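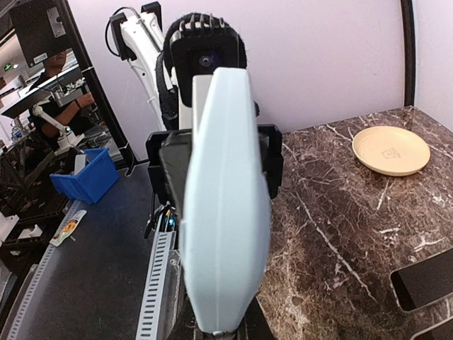

Photo: Ona Grigaitė

I have lived my whole life among beige counters, and I'd like it noted that I was content. Then I met this marble. Dark brown, with white and tan veins running all over it like a road map drawn by someone in a temper. I have thought about it more than I've thought about some of my cousins.

Yaa Issahaku, who has opinions about surfaces, told me dark stone shows every crumb. I eat toast over the sink, so I feel this is covered. 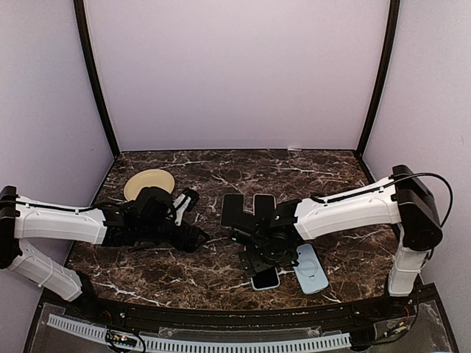 Page last changed in March

What I keep coming back to is the plate. It's round and cream going on yellow, and I'd have walked right past it in a store. Put it on brown marble and suddenly it has a career. I went home and tried the same trick with my own plates on the beige. They vanished, as they have for years.

I priced a marble offcut, just big enough for one plate and one elbow. It was 300 dollars. Delivery was another 150, to the curb, where I suppose I'd be having lunch from then on.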